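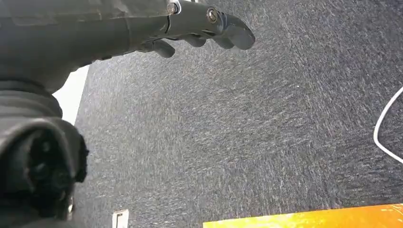 Session 4: Small Parts, Cords and the Shared Table
Handout, Purkirgate Workshop Skills, fall term

Today is my favorite session of the course! We go from big storage (shelves, bins) down to the stuff that lives on a tabletop and wanders off by lunch.

Divided boxes
A cardboard box with cardboard partitions is a wonderful thing – cheap, light, and you can redo it in five minutes. Mix your compartment sizes. One large space takes the tall items, such as a clear cup, and a stack of narrow ones beside it keeps the little pieces apart. Tape the front lower edge if it starts to give.

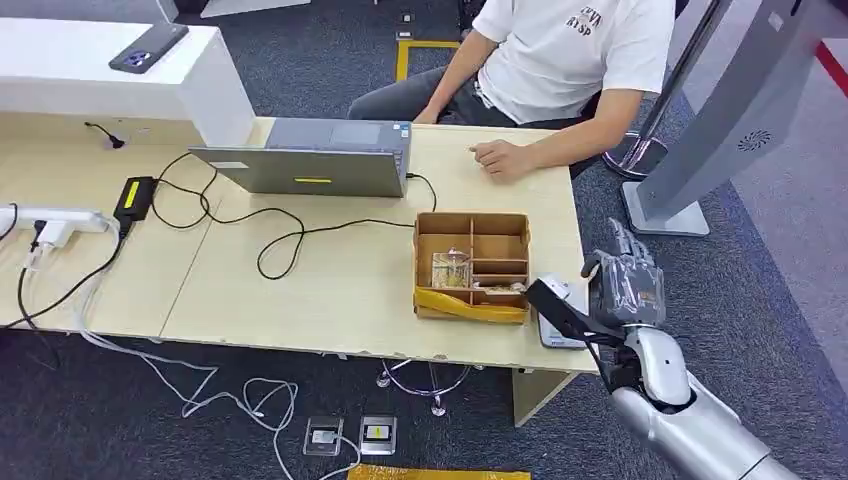
Cords
Put the power strip at the edge of the table, then lay the adapter near it. Coil the slack loosely, never tight around the brick. Try to leave a clear patch in front of each seat.

For next time
Read the Kapoor chapter, pages 177 to 190. Bring one box, any size, and 60 small things from home that need sorting. Buttons are great, so are screws!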